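Skanow releases garment-handling planner for two-arm robots

Skanow has released version 2 of Stirkodell, its planning software for robots that handle clothing, with a new grasp selector and a replay tool that lets engineers step through a failed attempt on a laptop. The update went out to existing users in November and can be downloaded by anyone with a Skanow account.

Stirkodell sits between the perception system and the motor controllers. It takes a fabric outline from the cameras, picks a point to hold, works out which arm should go there, and sends a timed path to each side. The first version did this once, at the start of each fold. The new one does it again whenever the outline changes by more than a set amount, so a sleeve or hem that slips gets a fresh plan before the arm carries on.

The company's lab in Qaisi tests the software on two-arm tabletop setups fitted with parallel-jaw grippers. Most of the work is done with ordinary knit tops. Dark knits get extra time on the schedule. Folds in dark cloth show up poorly from overhead, and the old outline detector often treated two layers as one. 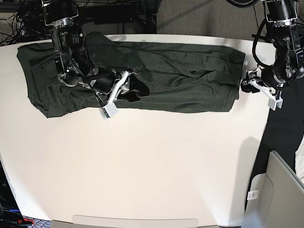 Skanow's release notes say the arm assignment step was the part most in need of a rewrite. In version 1, both arms were given a target at the same moment, even when only one was needed. The second arm would travel to a spot it did not have to reach and sometimes block the first on the way back. Stirkodell now allows one arm to hold a waiting position near the fabric while the other takes a pinch. The waiting arm gets its target only after the first grasp has been confirmed.

Confirmation comes from the gripper itself. The planner reads the jaw opening and the motor current, then compares the view from the wrist camera before and after the lift. If the readings disagree, the planner trusts the camera and tries the grasp again from a slightly lower height. Users can change that rule in the settings file, and the notes suggest doing so for thin woven cloth.

Wrist views brought a problem of their own. Fabric moving close to the lens comes out blurred, and the earlier software threw those images away. That left gaps in tracking at the very moments when the cloth was on the move. The new tracker keeps blurred images and gives them less weight. It follows the large edge between cloth and table and ignores the knit texture until the motion slows down.

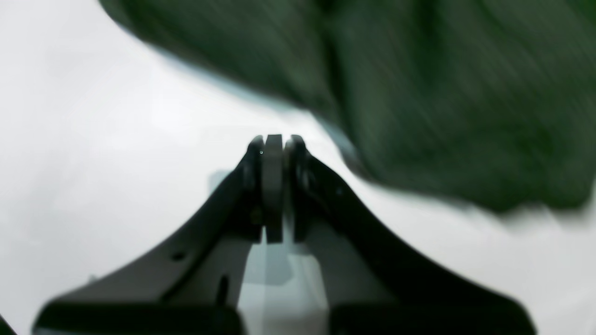

The replay tool is likely to get the most daily use. Each run is saved as a single log holding joint positions, camera images, and every plan the software considered, including the ones it dropped. Engineers can stop at any point, change a setting, and see which plan would have been chosen. The tool does not simulate the cloth, so it cannot say how the new plan would have ended. Skanow says a cloth model is being looked at but has no date for it.

For the release, the lab put together a set of 841 logged folds, which is included with the download. Each log carries tags for garment type, color, and the step where the run stopped. The tags were added by hand, and the notes ask users to report any that look wrong.

Drosilel, which makes sorting equipment for commercial laundries, has been using an early copy of the software and will offer it as an option on its next folding station. The company asked for a slower default speed near the table edge – a change that made it into the final release. It also asked for support for suction grippers, and that is still on the list.

There are some limits. Stirkodell plans for two arms at most, and both must be mounted to the same base. Garments with zippers or stiff collars are accepted, but the planner treats them as plain cloth. Camera calibration has to be done again after the update – old calibration files will load, but the wrist offsets are stored in a different order and will be read incorrectly.

Users on version 1 can keep their existing settings files. Skanow will continue to fix bugs in the older version until the next major release.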